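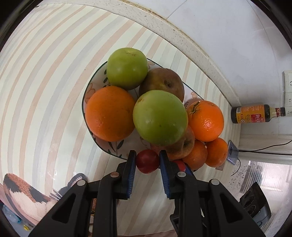 Fruit served in the shared kitchens of Wanitz Residence is set out by the kitchen staff each morning and remains available to residents until the evening meal. These instructions describe how a bowl is to be prepared, arranged and maintained. They apply to all mixed bowls of whole, unpeeled fruit, such as one holding green apples, russet pears, oranges and a small red plum at the front rim. Cut fruit is covered by a separate procedure and must not be placed in the same bowl.

What you will need

One wide ceramic bowl, clean and free of chips
A clean cotton cloth for the counter
A second cloth or paper towels for drying
A colander
Fruit from the current delivery

Step 1. Prepare the bowl and the counter

Remove all remaining fruit from the previous day. Wash the bowl in warm water with dish soap, rinse it and dry it fully. Painted bowls are to be washed by hand. Wipe the counter and lay a clean cloth where the bowl will stand. The bowl should be kept away from the stove, the toaster and direct sun. Sauces and oils belong in the wall cabinet after use.

Step 2. Sort the fruit

Check each piece before it is washed. Press pears lightly near the stem; a slight give means the pear is ready to eat. Firm pears may go into the bowl, but should be placed low, where they will be reached last. Oranges should feel heavy for their size. Apples with soft spots are sent to the kitchen for cooking. Any fruit with broken skin or mold is discarded, and the pieces that touched it are checked again.

Step 3. Wash and dry

Rinse the fruit under cool running water and rub the skin with your hands. Do not use soap on fruit. Let it drain in the colander, then dry each piece with a towel, paying attention to the hollow around the stem. Fruit put away damp will spoil early, particularly at the bottom of the bowl.

Step 4. Arrange the bowl

Begin with the largest and firmest pieces. Oranges make a steady base and may be set around the sides. Place apples in the middle and rest pears against them, with the stems turned away from neighboring fruit. Add plums and other small, soft fruit last, close to the rim, where they carry no weight and can be taken without disturbing the pile. No piece should rest above the rim unless it is held securely by the fruit beneath it.

Bananas are hung on the hook beside the pantry door. They are not to be added to a mixed bowl.

Step 5. Check during the day

Bowls are inspected after breakfast and again at 3 p.m. Turn the upper pieces over and look at the undersides. Refill from the pantry crate when the base of the bowl becomes visible, placing older fruit on top. Ripe pears and plums left after the evening meal are moved to the refrigerator in a labeled container and offered first the next morning.

Ordering and questions

Fruit orders are placed with Ayane Kinoshita in the supply office before 11 a.m. on the day before delivery. Damaged bowls should be handed to Riku Oshima for replacement. Residents who have a fruit allergy are asked to inform the kitchen in writing.

Procedure last revised Thu 10 January. Next review in September.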